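I have been thinking about noodle soup since breakfast, which is a bad way to get through a workday. Hưng Triệu sent me a picture of his bowl from Loka at eleven in the morning with no message attached, just the bowl, and that was it for me. I wrote back "tonight??" and he wrote back "6:30, bring Bình."

So the three of us went, and of course there was a line. October is the worst month for it, everybody wants broth the second it gets chilly! Bình Trình wanted to give up and walk over to Brenoretti for pizza (he always wants pizza) but we held him there by the sleeve.

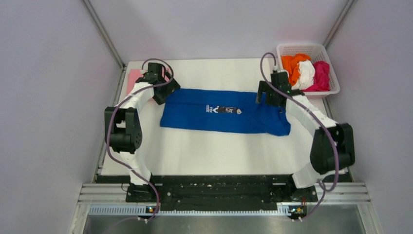 Two arms, one blue garment

I got the beef with the wide noodles, 90 for the regular and 210 for the giant one that's meant for sharing. Hưng got the giant one and did not share. The broth was darker than I remember, lots of star anise and something a little smoky, maybe charred onion? The brisket fell apart when I poked it. My only complaint is the herbs, a few sad leaves of basil on a plate, when at Phan they bring you half a garden.

Bình ordered the dry noodles with the soup on the side and then poured the soup in anyway. I don't know why he does this. He also ate most of my pickled garlic while telling us how Basotura has gone downhill, which I don't agree with, their dumplings are still the best thing on that street.
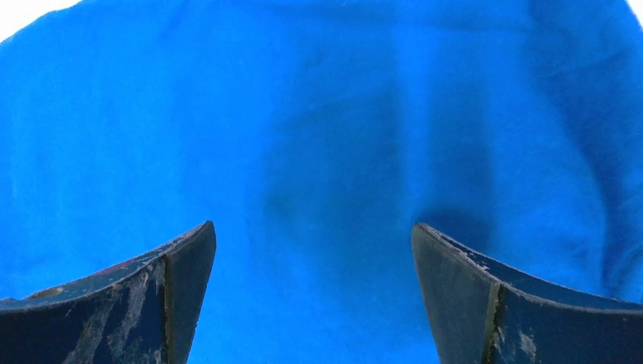

So much blue

We had coconut ice cream after, even though I was so full I had to lean back in the chair to breathe. Worth it, the roasted peanuts on top were still warm. Next time I want to try the crab version, but they only make it at lunch and it's gone by noon, so I'll have to sneak out of work early. Hưng says he's in.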